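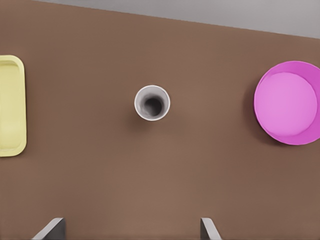

About Brekke

Brekke makes bindings, poles and pulk harnesses for winter travel on foot and on ski. The company is based in Trurnport, where design, machining, sewing and final assembly share one building. Aluminum forging is done by an outside shop in Gaststead. Everything else that carries our name is cut, drilled, stitched or riveted here.

The first product was a rear-entry binding for mountain touring, built on a single hinge plate with a replaceable pin. That layout is still in use. The current version has a longer lever and a wider heel cup, but the pin is the same diameter and will fit a binding from the first production run. We sell the pin separately and intend to keep doing so.

What we make

The catalog contains 22 products in four groups: bindings, poles, harnesses and repair parts. Bindings are offered in three sizes, set by boot sole length. Poles come in fixed and two-section versions. The two-section pole uses an external lever clamp, adjustable with a coin or a flat screwdriver. We tested an internal twist lock for two winters and dropped it when the expander slipped under load at low temperature.

The Urmont harness is the newest line. It is a hip belt with rigid side arms, intended for pulling a sled of moderate weight over rolling ground. The arms detach at the belt with one gloved hand. Arm length is fixed; users who need a longer arm can order an extension from the repair parts list.

How we test

Load testing is done in-house on a cyclic bench. A binding sample is clamped to a dummy boot sole and flexed until something gives, first at room temperature and then in a cold chamber. We record where the crack starts as well as the cycle count. The location tells us more about the part than the number does.

Field testing runs from November through April. Last season 157 pairs of bindings were out with guides, ski patrollers and hut staff, each pair logged by serial number. Testers return the gear in spring along with a wear sheet. Straps are pulled to failure after return and the results compared with unused stock from the same roll. Buckles are inspected for play at the pivot and then scrapped.

A design change goes into production only after it has passed the bench and one full season in the field. This makes us slow. A new strap material first sampled in January will usually not appear in the catalog until the second autumn after that.

Repairs

The repair bench handled 1403 items last year. Most were strap replacements and bent pole shafts. Bindings are repaired if the base plate is sound; a cracked base plate is replaced, at cost, with the current part. We do not weld base plates – the heat softens the alloy near the hinge.

Every product has an exploded drawing with part numbers, and the drawings are free to download. Shops and rental fleets may order parts in bulk. A rental operator with its own bench can ask for our torque values and rivet settings, which we send on one sheet.

People

Faisal Mohmand runs engineering and production. He trained as a toolmaker and designed the present hinge plate. The sewing room, the machine shop and the repair bench each have their own lead, and repair staff sit in on every design review.

Where to find us

Brekke products are stocked by 266 dealers. Direct orders ship from Trurnport. The front counter is open from 9 a.m. to 4 p.m. for repair drop-off and parts. Please remove ice and wax from gear before handing it in, and include the serial number, stamped under the heel cup on bindings and below the grip on poles.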